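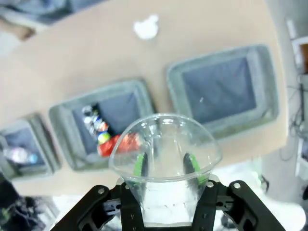 Right, kettle's on, so let me catch you all up on the sorting arm, because I've been promising a proper update since March and a few of you have been very patient with me.

For anyone new (hello!), I'm building a little recycling sorter in the shared workshop at Remau with Beca Price and Gwion Ruddock. It's an arm on a table, some fabric storage bins, and a lot of other people's lunch rubbish. That's the whole project. I love it more than is sensible.

The big job lately has been cups. Clear plastic cups are a misery for this arm. The camera sits down by the gripper and looks straight through the side of the cup at whatever is behind it, so the software gets a lovely view of the table and not much idea where the plastic starts. Bottles are kinder because they nearly always have a label.

Gwion's idea was to stop asking it to find the walls at all and have it hunt for the rim. A rim is a nice bright curve under the workshop lights, and once you've got that you can work out the rest. We went through our whole pile of saved pictures, all 2,253 of them, marking rims by hand. Beca did far more than her share and I owe her a very large cake.

Next there was the matter of squeezing. My first closing force was set for drinks cans, which meant every cup came out looking like a dropped ice cream cone. I've now got 3 settings, one for cans, one for bottles and a very gentle one for cups, and the green pads on the fingers give it a bit of grip so it doesn't need to press so hard.

We ran a long evening of it last month, 117 pick-ups with a tea break in the middle. Cans were happy. Bottles were mostly happy. Cups were better than I'd dared hope until it got dark outside and the reflections changed, and then we were back to grabbing at thin air. So blinds, or a lamp of our own. Probably a lamp.
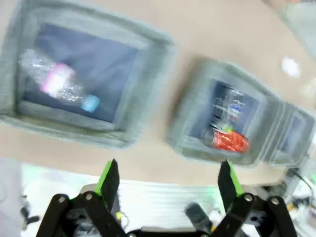

Bottle in one bin, red can in the next, and the arm on the move.

A few people asked about the bins. They're soft grey fabric ones with a dark lining, and I do like them for this - if the arm comes down a bit low it nudges the fabric and carries on, where a hard crate would give it a nasty jolt. The downside is that they creep along the table when they get bumped. Hywel Kemeys suggested little squares of non-slip mat underneath, the sort you put under a rug, and I'm going to try that before I do anything cleverer.

Sakda Tanasarn, you asked how fast it goes. Slowly! One item every 10 seconds if it's in a good mood. I could push it, but the pictures from the gripper camera smear something awful when it swings, and I'd sooner have it stop, look and then reach.

Still on my list: the lamp, tidying the cables before Bleddyn Griffiths sees them, and teaching it what to do with screwed-up tissue, which it currently treats as a great mystery.

If anybody local has clean empties going spare, cups especially, please bring them along to the workshop. Rinsed, please - I'm begging you, after the yoghurt business.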